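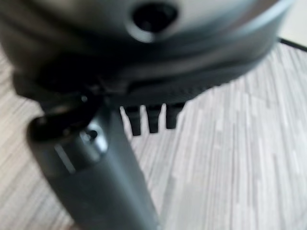 Week 5: Learning household tasks from demonstration

Reading: the Vevarer report, sections on recording and filtering. Notes by Nabila Badawi.

We stay with imitation learning this week. A person carries out a task through the robot, the cameras and joint positions are recorded, and a policy is trained to predict the next short run of joint positions from what the cameras show. No reward is written down by hand.

The wrist view and the head view do different jobs. The head view tells the policy where the bed is and which way the arms are facing. The wrist view moves with the arm, so it changes a great deal for a small motion, and part of it is always taken up by the robot itself.

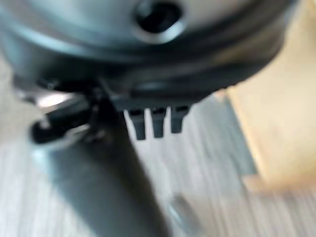 Blur is the main problem with wrist frames. The Vevarer group trained on 1521 demonstrations and first threw away every blurred frame. The policy got worse. Fast motion happens mostly between grasps, and with those frames gone it had few examples of how to travel from one place to another. They put them back and lowered their weight in the loss, and that version is the one in the results table.

The second point is scene variety. Cadi Watkins will cover this properly in the lab, but read the table first. Adding 20 new rooms helped more than adding 2000 further recordings in rooms the policy had already met. Clothes are a hard case because a bunched garment has no fixed shape, and two that touch may look like one from the head.

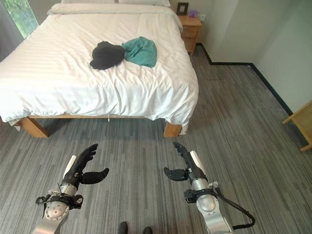 Fig. 3. Head view: two garments on the duvet, both hands open.

For the lab, bring answers to these:

1. Why might a policy trained only on head frames reach the bed but miss the cloth?
2. How would you choose the weight for blurred frames without looking at the test rooms?

14 shares | 3 comments

Related notes
Week 4: Action chunking
Week 6: Measuring success in the Unduvent tasks
Lab sheet: Syncing two cameras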